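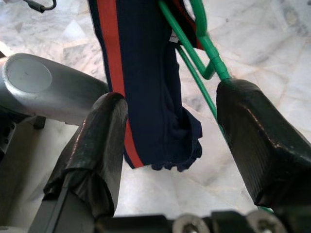
*Navy garment with a red-orange stripe, held above the marble floor.*

# About Brellodness

Brellodness is a garment care and uniform service for schools, sports clubs and residential colleges. The company collects, launders, repairs, folds and returns clothing on a weekly cycle, and maintains a lending stock of uniform and team wear for families and clubs that require it. Our main premises are on Hopkin Street, with a smaller collection counter at the Flalon sports grounds.

## Our history

The company was founded by Dilwyn Landeg and Mererid Howells as a repair counter for school clothing. Laundering was added at the request of the first three client schools, and the lending stock followed in the second year of trading. Brellodness now serves 11 schools and clubs. During the last school year the workroom returned 2,817 garments to their owners and completed 823 repairs, most of them to hems, waistbands and side seams.

Mrs. Howells remains a director of the company. Mr. Landeg has retired from daily management and continues to advise on the training of new staff.

## How garments are handled

Each item is entered in the register on arrival and given a numbered cotton tag – the tag stays with the garment until it is packed for return. Items are sorted by fabric weight and by color. Dark garments with bright stripes or piping are washed separately from plain dark stock.

After drying, every garment is hung and inspected at full length. Inspectors examine the following:

- hems and cuffs, including gathered or elasticated edges
- stripes, piping and other applied trim
- waistbands, drawcords and fastenings
- name labels

Garments that pass inspection are folded to the standard size for their category and placed in the client's return bag. Garments that do not pass are sent to the repair bench with a written note. No repair beyond a simple hem or button is carried out without the consent of the school, club or family concerned.

## Our staff

**Mererid Howells**, Director
**Kevin Ó Riain**, Workroom Manager
**Koen Claeys**, Head of Repairs
**Iestyn Jarman**, School and Club Accounts

## Lending stock

Trousers, training tops and outerwear may be borrowed for a term or for a single event. Requests for the fall term should reach Mr. Jarman before the end of October. Borrowed items should be returned unwashed in the bag provided.

## Visiting us

The Hopkin Street counter is open on weekdays from 8:30 a.m. Collections from the Flalon counter are made on Friday afternoons only. Schools considering the service are welcome to arrange a visit to the workroom through the accounts office.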